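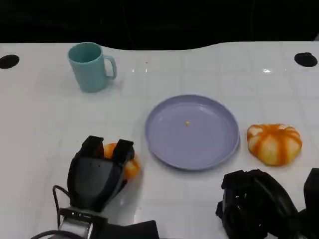
Review: Bravo two-armed table robot, as shown at the Astico open day, Brendlow

Posted 13 Apr 2022 by Krum Živković

Astico runs its open days the way some families run Christmas. There is a lot of coffee, the good chairs have gone by ten, and you are not allowed near the main attraction until someone has made a speech. The speech this year was given by a man from sales and contained the word "journey" more often than a railway timetable. I had driven 51 miles to Brendlow and was in a mood to be difficult.

The main attraction was the Bravo, a two-armed robot meant for small, fiddly jobs on a table top. You may remember I was unkind about its older sister, the Anora, in March. The Anora had one arm and a habit of stopping to think just when you had got interested. Astico's people remembered the review too, and were very polite about it, and gave me a seat behind a pillar.

I moved.

The job on show was tidying up after a meal of sorts: a mug, a plate and two little pumpkins, to be picked up and put where the operator asked. I had hoped for something with gears in it. But I will admit that a pumpkin is a fair test. It is ribbed and squat, no two are quite the same shape, and it has nothing you could call a handle. Most of the demonstrations I get invited to use foam cubes, and anything can pick up a foam cube. My neighbour's dog can do it.

On gripping, then, the Bravo gets good marks from me. The fingers close slowly, settle, and close a little more, like someone testing an avocado in a shop. I watched the whole routine four times and saw one fumble, when a pumpkin slid away and had to be chased. The arm went after it without any fuss. The man from sales coughed.
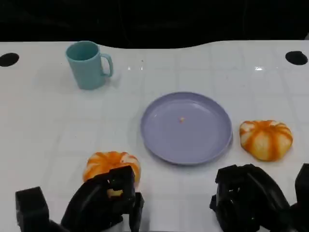 The left gripper at its pumpkin, with the right one open and waiting its turn.

That waiting is my main complaint. You pay for two arms, and for long stretches you are watching one of them work while the other hangs about like a teenager at a wedding. I asked whether both could be kept busy. Yes, said the engineer, if you write the routine that way. Had they written it that way? Not for today. She was easily the best thing about the visit, by the way, and answered everything I asked without once looking at the sales desk.

The mug was better than I expected. The handle gave it no trouble on any of the runs I saw, and it was set down with hardly a click. The plate was worse. Flat things with a low rim are hard for two stiff fingers, and the Bravo went about it by nudging, reconsidering, then nudging from the other side. It got there. I could have washed up and dried in the time, and I am not quick.

Noise: a low whirr, quite bearable, drowned out by the coffee machine. Speed: dull at the setting they used. There is a faster one, shown only briefly and with all of us asked to step back, so I can't tell you much except that it made the front row very attentive.

Setting up takes 200 minutes according to the leaflet, a figure I enjoyed because it is so plainly three hours and twenty minutes. The leaflet runs to 293 numbered paragraphs. I have read 51 of them, and they are clear enough, though paragraph 12 sends you to paragraph 40 and paragraph 40 sends you back.

Price was not on any board. I asked twice and was given a tote bag.

Would I have one? For a teaching lab or a workshop that handles odd-shaped things all day, I'd put it on the list, and I'd ask to bring my own objects to the next demonstration. For clearing plates, no. If you own an Anora already, see the Bravo before you renew the service plan, and sit on the left, where the pillar isn't.

Marks: gripping 8, patience required 9, plates 4, biscuits 7.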